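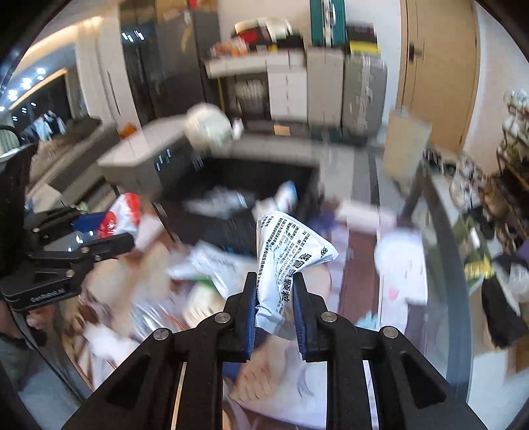
Ľubomír Oravec had told me to go to Drodstead before the leaves turned, and to go hungry, and I'm glad I listened to him on both counts. He'd been to the herb and physic garden open day there twice already and wrote me a long message with bus times, a warning about the hill and strict orders not to leave without trying the elderflower cake.

So off I went on 20/08/2026, with a flask, a folding hat and a head cold that had been hanging about since the weekend. The bus puts you down by the chapel in Drodstead and you walk up past the allotments for what the sign claims is nine minutes. Allow longer if you're my age and like looking over hedges — there were some very fine runner beans on the left-hand side, and a lady who was happy to talk about them.

The garden sits behind Govden House, inside an old brick wall that holds the warmth beautifully. Entry was five pounds, which included a paper map and a cup of tea. The beds are laid out by complaint, if you'll forgive the word: coughs and chests along the south wall, stomachs in the middle, sleep and nerves down by the pond where it's quiet. I went straight to coughs and chests, naturally, and spent a happy half hour among the thyme, hyssop and horehound. You're allowed to rub a leaf between your fingers, and I did, with everything, until I smelled like a Sunday roast.

There was a tour at eleven, and I'd say do take it. Our guide was a tall young woman in enormous boots who had the knack of talking to the children and the grown-ups at once. She told us how liquorice root was grown in deep sandy trenches, and why marshmallow likes its feet damp (I had no idea the sweets were ever anything to do with the plant!), and she was very firm that nothing in the garden was to be eaten or taken home for medicine. The foxgloves have their own little fence, and quite right too.

After that I had a look in the drying shed, a long low building with slatted racks from floor to roof. Lavender was hanging at the far end and chamomile was spread out on trays, and the smell was so lovely that I went round again. One of the gardeners let me turn the chamomile with a wooden rake. It's slower work than it looks, and I was told off very kindly for bruising the flowers.

Lunch was in the old cart house. I had leek soup and then the elderflower cake, and yes, Ľubomír, it was as good as you said — I bought a second slice for the bus. The plant stall had more than 60 kinds of seedling on it when I arrived and a good deal fewer by three o'clock. I came away with a pot of lemon balm and a sage called Clillwood, a soft grey thing with a purple edge to the leaf, which is now sitting on the kitchen windowsill.

If you're thinking of going, they open again in September for the seed day. Bring cash for the stall, and wear shoes you don't mind getting muddy, as the path by the pond is soft even in dry weather. The last bus down leaves from the chapel at 19 minutes past five.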